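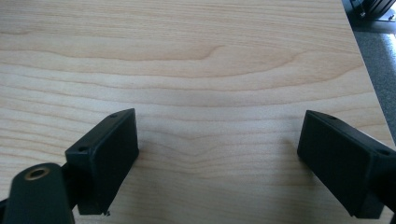 Demonstration gathering with hand-held grippers

Demonstration gathering with hand-held grippers is a way of collecting examples for a learning system that will later control a robot. A person holds one gripper in each hand and does an ordinary task, such as laying a table, while cameras and sensors record the movement. No robot arm takes part in the recording. The examples are afterwards used to train a program, usually called a policy, which gives commands to a robot with fingers of the same shape.

Background

For many years the most common way to show a task to a robot was teleoperation, in which a person moves the real arm from a distance. It gives examples that fit the robot exactly, but it is slow, and the robot must be free for the whole time. Moving the arm directly by hand, known as kinesthetic teaching, has a similar limit. Hand-held grippers separate the two sides of the work, so that the person can record in a kitchen or an office and the robot can stay in the laboratory.

Equipment

A hand-held gripper has two fingers that open and close. In many designs the fingers are plain blocks with flat inner faces, attached with screws, which makes it possible to change them when they wear or when another shape is needed. A camera is fixed to the tool and looks toward the fingertips, so the fingers are always present in its view, even when they hold nothing. A second camera is often placed at the height of the head and gives a wider view of the table and both hands.

The position of each gripper must be known at every moment. Some systems calculate it from the camera on the tool. Others fix a marker plate on the gripper and follow it from outside. Cables are used where a steady connection is more important than free movement, although they can pull on the wrist in long sessions.

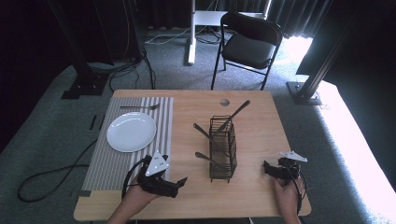

Anathi Radebe

Table setting as a task

Table setting is a frequent choice for two-handed collection. The objects are familiar, the goal is easy to judge, and the same task can be started from many arrangements. A placemat, a plate, a fork and a wire caddy with utensils already give several different problems. A fork is thin and lies flat, so the fingers must come down very close to the mat. Utensils that stand in a caddy lean in different directions, and each of them asks for another angle of the hand.

One complete performance of the task is called an episode. The Andeo table set, prepared by Oratile Botha at the Khumalo laboratory, contains 2664 episodes recorded at 70 different tables. Of these, 297 were later removed, mostly for lost tracking or for a hand that covered the camera. The camera on each gripper worked at 60 images per second.

Quality of examples

Persons who are new to the tool tend to move too fast and to correct a bad grasp in the air with small turns of the fingers. Such corrections are difficult for a policy to copy. The usual instruction is to approach slowly, to close fully, and to wait a short moment before lifting. Opinions differ on failed grasps. The Reltach guidelines keep them if the person recovers in the same episode, while the older Jenley format requires that they be cut out.

Surfaces also matter. A table with strong wood grain gives visual tracking many points to follow. On plain white or very glossy surfaces the estimated position can drift.

See also

Imitation learning
Kinesthetic teaching
Teleoperation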